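Recipe Tester, Baked Goods (Part-Time, Contract)
Sekundale Test Kitchen

Sekundale publishes baking recipes for home cooks. Every recipe is baked by at least two people outside the writing staff before it is released. We are hiring one tester for cakes, quick breads and bar cookies.

Term: July start, 16 weeks, renewable
Reports to: Karine Chan, recipe editor
Location: your own kitchen, with one afternoon a month at our Gill Street kitchen

The work

The tester receives a draft recipe and a score sheet, bakes the recipe as written, and returns the sheet by 5 p.m. on the due date. Substitutions are not allowed on the first bake. If the draft is unclear, write down how you read it and continue. A second bake may be assigned with changes to leavening, pan size or oven temperature.

Expect two recipes a week. Most take under 90 minutes of hands-on work, not counting cooling. Frosted layer cakes take longer and are paid at a higher rate, listed in the contract.

The current batch includes a buttermilk spice cake, a series of loaf cakes made with oil, and the Warnoten bar, a layered walnut and date cookie that has failed testing twice on texture.

Requirements

Regular home baking experience. Professional training is not required.
A full-size oven and a separate oven thermometer.
A digital scale that reads in grams.
One 9-inch square metal pan and two 9-inch round pans, light in color. Dark pans brown the edges faster and the results cannot be compared.
No allergy to wheat, egg, milk or tree nuts.
Able to write plain notes. "Dry" is not enough; "dry at the edge, moist in the center, crumbs when sliced" is.

Pay and supplies

Testers are paid per completed score sheet. Groceries are repaid against receipts each month. Flour, sugar and cocoa are shipped from our stock so that all testers work from the same lots.

Score sheets

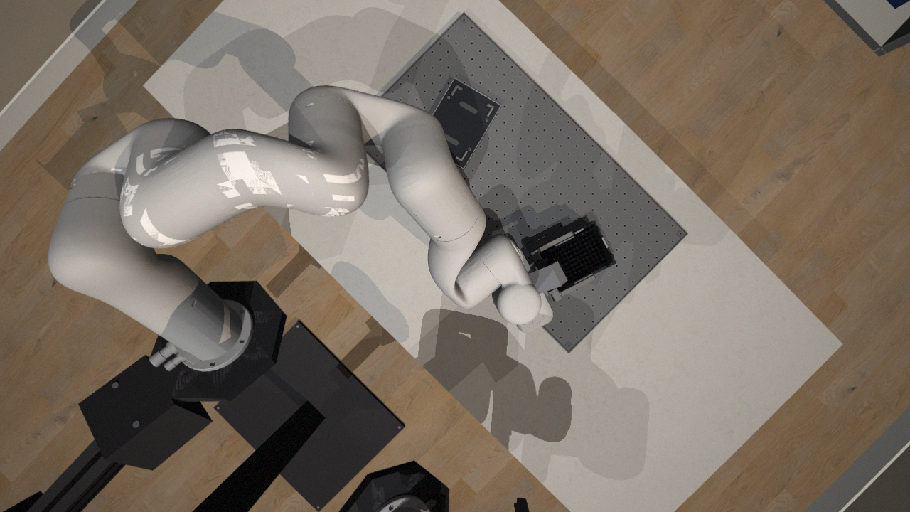 Crumb, rise, crust color and sweetness are each scored separately, and photos are required for the first three. Place the cooled cake on a plain surface and take one photo of the whole top and one of a cut slice from the side. For the whole-cake photo, hold the camera directly overhead, the same angle from which the white arm and the gray perforated table are shown. Do not use filters or flash. Label each file with the recipe code and bake number.

How to apply

Send a short letter and one filled-out trial sheet to Tormod Fagerlund, kitchen manager, through the contact form. For the trial, bake the Flallenent lemon loaf from our recipe archive and report on it as described above. Include the brand and size of your oven. Selected applicants will be asked to repeat the bake with a supplied flour.

Résumés are accepted but not needed. Applications without a trial sheet will not be read.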